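Wunditz · Cosas para la mesa
Inicio > Orden > Archivadores verticales > Lougher

Archivador vertical perforado Lougher, azul

12 €
IVA incluido
Disponible
Añadir a la cesta · Guardar para luego

Ficha actualizada el miércoles, 1 de abril de 2020

Llevo años vendiendo cosas para el escritorio y el archivador vertical sigue siendo el artículo que más recomiendo a quien me escribe con una mesa desbordada. Y mira que es un objeto sin misterio: una caja abierta por arriba donde metes carpetas de pie. Pero el cambio entre tener los papeles tumbados (y ya sabemos lo que pasa con los papeles tumbados, que al de abajo no vuelves a verle la cara hasta que te lo reclaman) y tenerlos de pie es enorme, ¡enorme! El Lougher lo tengo en la tienda desde febrero y ya se ha convertido en mi favorito de la familia.

Es de plástico, azul, con una cuadrícula de agujeritos rectangulares por el costado. El azul es de los que se ven desde la puerta, que en una oficina de mesas claras y paredes blancas se agradece muchísimo. Yo vengo de una temporada larga de gris sobre gris con un poco de gris, y el primer día que puse algo de color encima de la mesa me pasé la mañana mirándolo como una tonta.

Lo de los agujeros tiene su gracia práctica también. Por ahí asoma lo que llevas dentro, así que sabes de un vistazo si está la carpeta o se la ha llevado alguien a una reunión. Además pesa menos que un archivador macizo, y lo agarras de lado con los dedos sin que se te escurra. Que coge polvo, sí, como todo lo que tiene agujeros. Más abajo cuento cómo lo limpio yo.
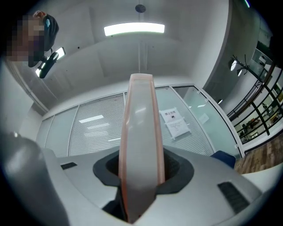
Vamos con lo que me preguntáis siempre: cuánto cabe. En el mío he llegado a meter 600 folios repartidos en carpetas de cartulina y cerraba la jornada tan derecho como la había empezado. Con carpetas gordas, de las de caja, caben menos, evidentemente, y ahí prefiero que quede un poco de holgura para sacar y meter sin pelearse. El peso que le pongo como tope en la ficha son 3 kg. Aguanta algo más si lo cargas bien repartido, pero si vas a guardar catálogos de papel satinado, de esos que parecen ladrillos, te conviene coger dos y dormir tranquila.

El plástico es rígido con un puntito de flexibilidad. Si aprietas los laterales con la mano ceden un poco y vuelven a su sitio. Si lo tiras al suelo desde la mesa (me ha pasado, más de una vez, con la manga de la chaqueta) rebota y ya está. No es un mueble para toda la vida ni lo pretendo vender como tal, vale 12 € y hace muy bien lo suyo.

Cómo lo uso yo

Tengo el Lougher en la esquina contraria a la mano con la que escribo, con la boca mirando hacia mí. Dentro van solo las cosas vivas: lo de este mes, lo que espera firma, lo que tengo que llamar. En cuanto algo se cierra, sale de ahí y se va al armario. Si lo conviertes en archivo definitivo acabas con una caja llena de papeles muertos y los vivos otra vez tumbados al lado, que es justo de donde veníamos.

Y luego está el asunto de las mesas compartidas, que cada vez me consultáis más. Para las mesas grandes de sala, donde unos se sientan por la mañana y otros por la tarde, funciona de maravilla asignar un archivador a cada proyecto y dejarlo siempre en el lado de allá, lejos del borde donde se trabaja. Se coge, se usa, se devuelve. Una clienta los marca con una etiqueta atada por uno de los agujeros con un cordelito, y me pareció tan buena idea que se la he copiado sin ninguna vergüenza. 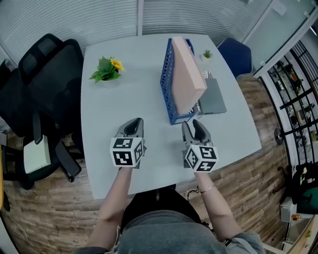
El tamaño de las carpetas da para un buen rato de charla. El Lougher tiene el borde pensado para que los documentos asomen, y a mí me gusta así, que se vea el lomo y se pueda tirar de él. Ahora bien, con una sola carpeta dentro no esperes que se quede firme como un soldado. Se recuesta hacia un lado, igual que la rosa pálido que hay metida en el azul sobre la mesa, que se inclina hacia la derecha y sobresale por encima del borde. A mí no me molesta nada, incluso me hace gracia cómo queda el rosa con el azul (¡qué combinación más alegre!), pero si eres de las personas que enderezan cuadros en casa ajena, mete un par más o un cartón rígido a modo de relleno y se acabó el baile.

De la planta al lado también quiero hablar, aunque no venga en el precio. Un archivador solo, plantado en medio de una mesa lisa, se queda un poco soso. Ponle cerca una suculenta en maceta blanca y la cosa cambia. Y si en tu oficina no hay quien riegue, pues artificial, sin complejos. Yo tenía manía a las flores artificiales y se me ha ido pasando, un girasol amarillo en un rincón levanta cualquier lunes y no le tienes que pedir nada a cambio.

Dónde ponerlo y dónde no

Encima de la mesa, perfecto. En una balda a la altura de los ojos, perfecto también, y ahí los agujeros lucen más. En el suelo no me convence, se llena de pelusa y acabas dándole con la silla. Pegado a un radiador, tampoco. Delante de una ventana con sol fuerte todo el día yo no lo dejaría meses y meses, que los colores vivos se van apagando y luego me escribís para preguntarme si el azul era así.

Para mesa de trabajo, la pareja que más os lleváis es nuestra Ikberg, rectangular y de tono claro. Tiene fondo de sobra para dejar los archivadores detrás y seguir trabajando con los codos a gusto por delante. Si tu mesa es estrecha, ponlo de canto contra la pared y con la boca hacia un lado, que también sirve.

Limpieza

Trapo húmedo por fuera y un pincel seco para la cuadrícula. Un pincel de pintar de los baratos, de cerda blanda, va mejor que cualquier invento. Cuando lo vacío del todo le doy una ducha con agua templada y jabón de platos, lo dejo boca abajo encima de una toalla y a la mañana siguiente vuelve a la mesa. Nada de estropajo verde, que raya, ni de alcohol a lo loco.

Ficha rápida

Modelo: Lougher, vertical
Color: azul
Material: plástico
Costado: perforado, cuadrícula de agujeros rectangulares
Peso máximo recomendado: 3 kg
Uso: interior
Montaje: ninguno, llega de una pieza
Se vende: suelto, sin carpetas ni plantas

Lo que me soléis escribir

Varias personas me habéis preguntado si se pueden apilar. Vacíos, sí, tumbados uno sobre otro para guardarlos. Llenos, no, por favor, que luego vienen los disgustos.

También me pedís mucho otros colores. De momento trabajo solo el azul. Estoy detrás de un verde que me tiene enamorada, pero el pedido mínimo son 2000 piezas y no tengo yo dónde meter tanto archivador, que el almacén es el que es. Si os interesa, dejadme el correo en la página de contacto y voy sumando gente.

Sobre si cabe una tableta o un portátil cerrado: según lo grande que sea. Una tableta con su funda entra bien. Un portátil lo dejaría tumbado al lado, que para algo está la mesa, y así no le buscas las cosquillas al equilibrio del conjunto.

Y a quien me preguntaba por revistas, claro que sí, para revistas va estupendo. Las finitas se doblan un poco por arriba si van pocas, así que júntalas todas y que se sujeten entre ellas.

Envíos y cambios

Lo mando en caja de cartón, envuelto en papel, sin plástico de burbujas. Si pides varios, van encajados unos con otros y ocupan poquísimo. Si al abrirlo ves que trae una esquina tocada, mándame una foto por correo y te pongo otro en camino, no hace falta que me devuelvas el primero. Para cambios por arrepentimiento solo te pido que venga limpio y sin etiquetas pegadas (el pegamento en los agujeros es un horror de quitar, lo digo con conocimiento de causa).

También te puede gustar
Mesa Ikberg, tono claro
Carpetas de caja en tonos pastel
Macetas blancas pequeñas
Etiquetas de cartulina con cordel

Volver a Archivadores verticales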